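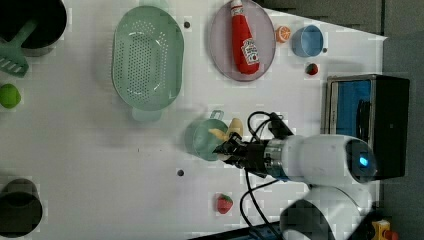

Albane Cordier wrote on last term's feedback form that she had bought her son a play kitchen because a leaflet told her it would make him eat better, and could we please spend a session on whether there was anything in it. We can. I suspect she wanted a yes.

Week 6: Play food and real eating
Handout to go with the reading packet. Bring the packet, we will need the tables.

The claim

You will meet it in several forms, and they get mixed up, often inside one paragraph:

(a) Children who handle toy fruit and vegetables learn the names of more foods.
(b) Children who know more foods are more willing to try them.
(c) Children who are willing to try foods end up with better diets.

The leaflet from Plolletti that several of you brought in starts at (a) and lands on (c) in two sentences. Each step needs its own evidence. I am fairly comfortable with (a). Naming things while holding them is a decent way to learn their names, and I don't see why a toy orange would be worse at it than a picture book. Step (b) is shaky. Step (c) is mostly hope.

Notice also that a play set doesn't contain only what the leaflet talks about. Many sets come with ketchup, cake, fries. If toy food really shaped appetite, we should be as worried about the ketchup as we are pleased about the banana. I have yet to see a seller follow that thought through.

The Ornholm preschool study

This is the one everybody cites. It had 26 children in it, all from a single preschool. Half got a play kitchen in the classroom for 15 school days and half kept the blocks corner. At the end, both groups were offered a snack plate, and the play kitchen group tried more items.

Things to mark in your copy before class:

The teacher ran both the play sessions and the snack plate. She knew which group was which. Nothing in the write-up suggests she cheated, and she wouldn't have had to. A smile at the right moment is plenty with a four-year-old.

"Tried" includes licking. See the note under the second table. I would like to know how many of the tries were licks, and the report doesn't say.

There was no snack plate at the start. We have no idea whether the two groups were alike to begin with.

The snack plate used the same foods as the toy set. That is reasonable if you want to test familiarity, but it tells you nothing about whether the effect spreads to a food the child has never held.

Frans Dierckx argued in seminar that a weak study is still better than no study. I half agree. It is better if people read it as weak. Once it has been quoted as "research shows" on the side of a box, I'm less sure.

Does it matter how real the toy looks?

Minoru Nakajima asked this and I didn't have a good answer on the spot. Some sets are solid molded shapes, some come apart with hook-and-loop tabs, and some try hard to copy the real item, peel and all. Sellers charge more for the last kind and say it "transfers" better. The word transfer is doing a lot of work there. A toy that looks very like a banana still has no smell and no taste, and you can't bite through it. Those are the very things picky eaters complain about. A child who refuses banana usually refuses it for the mush, and you can't practice mush with a toy.

There is a case for the other side. Realistic toys may hold attention for longer, and longer play gives an adult more time to talk. If so, the useful part is the talk, and a cheap set would do.

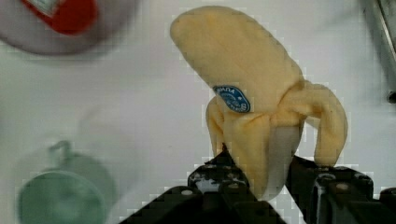
The Tendthorpe survey

Bigger, and worse in a different way. 400 parents filled in a form about toys in the home and what their child ate. Homes with a play kitchen reported more fruit. You should be able to list the problems without my help, but start with these: who buys a play kitchen, who has floor space for one, and who is answering the question about fruit. Parents round up. I did.

The Marty program used this survey to support its request for classroom kits. I have nothing against the kits. Children like them, and liking them is a good enough reason to have one in the room. I would just rather the request had said so.

For next time

1. Read the Ornholm report again and write down one change that would make you trust it more. One is enough, but say what it would cost.
2. Duygu Duman and Évan Lecomte will each take a side on step (b). Five minutes each, no slides.
3. Find a claim on a toy box or web page and copy it out word for word. Then write the weakest version of it you would be willing to sign. Keep it under 100 words.

The December quiz covers weeks 1 to 6, including the tables.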